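Tray, Table, Rack
The small things of our kitchen, third page

I began these gallery pages in February, when I moved the dishes from one apartment to another and understood that I had never looked at them properly. The first page was for pots and the second was for jars and lids. With this one I come to the things that travel every day between the table and the rack: the plate, the bowls, the cup, and the teal tray that carries them.

The pictures are few, and I have written more beside them than I planned. My cousin Saqib Orakzai read the text before I put it up and he corrected my articles (a, an, the), which I still put in the wrong places. If some are still wrong, they are from the parts I added later. 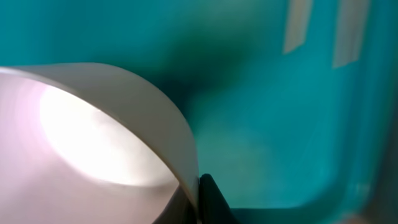
Skomness, Oct 13, 2025

White against teal, very near. I like how thin the rim is. When you drink tea many times in one day you begin to care for the rim more than for the shape or the color, and I have returned cups to the store for having a thick one. The store was Drandon, on the road to the harbor, and they took the cups back without any discussion, which I will always remember well of them.

Our white things were not bought as a set. I had two bowls from my student years, the plates arrived with Sobia Tanoli when she took the second room, and the rest we collected one by one from the shelf at Drandon where they put the pieces without partners. Because everything is white, guests believe it is a set. Only when you hold two bowls together in your hands do you feel that one is heavier.

In my mother's house the tray was metal and it was very loud. You could hear from the street that dinner was finished. I carried that tray from the age of six or seven, with my arms straight in front of me, and I was not allowed to look at anything else while I walked. The habit remained in me. I still cannot talk when I carry a tray, and Sobia knows to wait with her question until I have put it down.

The plastic one does not ring in this way. I bought it for 40 at the closing sale of Seixas, the household store under the bridge, together with a bread box that we later gave to Saqib. The color was not my choice — only the teal ones were left — but I have become fond of it. White dishes look clean on it even when they are not so clean. It also has a raised rim, so a spoon or a chopstick that rolls will stop there and not continue to the floor.

About how we clear the table, since two readers of the jar page asked me for it. We do not have a strict method. The plate goes on the tray first, then the bowls, then anything long and thin along the side. Papers and wrappers from snacks go into a clear box, so that they do not stick to the bottoms of the dishes. Food that has fallen we treat separately, and rice most of all. Cooked rice you should leave alone until it is a little hard, then it lifts easily. Raw rice is another matter, it runs away from the fingers, and the best is

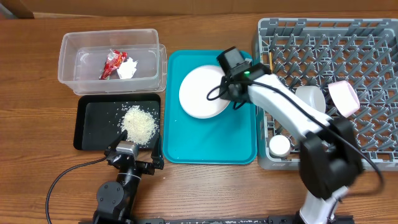 to push it together into a small hill with the side of a card, and after that to take the hill and not the grains. Saqib uses a wet finger. I tried this for one week and I had rice on my sleeve, on the phone and once in the sugar.

I buy rice in bags of 700 grams from the Flirnance shop, where the long grain kind is good and the broken kind is cheap. Sobia says a bigger bag would save money. She is right, but our cupboard is narrow and the bigger bag must lie on its back, and then it opens itself at night. We had this event two times in the old apartment. For a long time afterward I found grains in the shoes.

The wood of the table deserves a word too. It has an orange-brown tone that becomes much stronger in the evening light, and the grain can be seen well even between all the things that stand on it. I oil the table at the beginning of spring and again before winter. For the rest of the year I do very little: a soft cloth, not too much water, and no hot pot directly on the surface. There was an older table before this one and I did everything wrong with it. I scrubbed it with the rough side of the sponge, and it became gray and hairy like an old coat.

Now the rack. For many years I believed that a dish rack is a thing for the sink only, and I put it there and then I could not use the sink. In this kitchen we put it sometimes on the table, next to the tray, and I must say that the work is shorter this way. The hand goes from one to the other without the body having to turn. The water that drips must go somewhere, of course, so when the dishes are freshly washed I lay a towel under the rack. When they are only waiting to be put away, I don't.

The rack is plastic as well, and Sobia paid 11 for it. It is larger than we need. I was against it in the first days, I said that it looks like a fence for chickens, and she answered that I may dry my bowls in the air with my hands. After one dinner with six guests I stopped my complaint. Plates stand between the pegs, a cup can lie on its side if there is no better place, and chopsticks should lie flat across the ribs, or they fall through the openings and you search for them under the rack.

Of chopsticks we always have an odd number. I do not understand how this happens. We have bought them in pairs, we wash them in pairs, and in the drawer there is one alone.
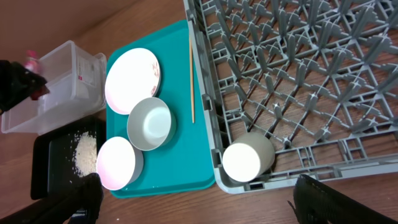 The teal tray and the gray rack, with one chopstick at the side.

The flower pattern on the plate is a faint pinkish red and it is visible along the edge. I had it in my memory as much brighter. Sobia thinks that it has paled from washing and I think it was always so, and there is no old picture to decide between us.

Some practical notes, for those who wrote to me:

The clear storage box holds many different things in our house, depending on the week. Labels like the one on its side come off with cooking oil and patience. I have the oil.

For plastic trays and racks I use ordinary dish soap and a brush with a long handle. An old toothbrush is good for the crossings of the ribs, where the lime collects.

If your bowls leave gray lines inside, it is from metal spoons. Baking soda with a few drops of water, rubbed in a circle, takes away the most of it.

This gallery has 56 pictures now when I count all three pages together. The next page will be about knives and boards, if Sobia agrees to have her big board in it. Letters are welcome in English or in Urdu, and please write in the subject which page you mean.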